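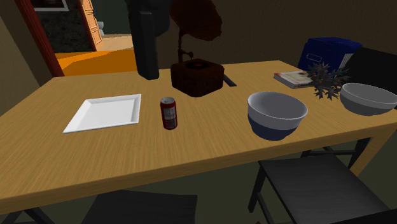
Tabletop layout loaded in the simulator, with the can, plate and bowls in place.

Checking collision geometry before planning in Gramemeck

Most failed plans on a cluttered table come from the collision meshes. The planner only knows the shapes you give it. Work through these steps before you touch any planner settings.

1. Load the layout and switch the viewer to collision view. Each object should show its collision shape in place of its render mesh.

2. Look for convex hulls on concave objects. The importer wraps everything in a single hull by default. A bowl becomes a solid lump, and a gramophone becomes a block that fills all the space between the horn and the box. Any grasp pose inside that block is rejected as a collision.

3. Run the decomposition tool on those objects only. Set max_error to 2 mm. The gramophone in our layout went from one hull to 1095 on the first pass, with the error left at its default – far too many for online checking. Merge small pieces until the check time levels off.

4. Leave simple shapes alone. A can is a cylinder and a book is a box. Primitives are faster to check than meshes and give cleaner contact normals.

5. Set padding per object. Use 2 cm on anything the arm only has to avoid, and zero on the object you intend to grasp. Padding on the target closes off the approach.

6. Move the arm to a pose over the table and query the minimum distance for every link. Include the fingers, which the Sostska config leaves out of the self-collision list.

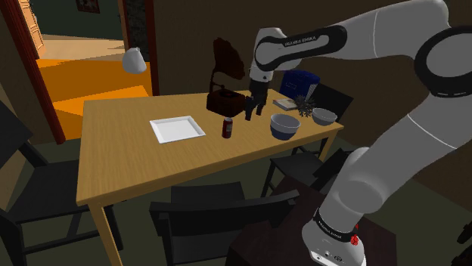

Kuroda commented that step 5 caused trouble on a similar layout: with 2 cm on every neighbor, the start state itself was in collision and the planner quit with no message. Lowering the padding for the first waypoint fixed it.

If you hit the same error, print the contact pairs at the start state. Then reduce padding for the listed objects and plan again. Restore the full value once the arm has cleared them – the override stays active until you reset it.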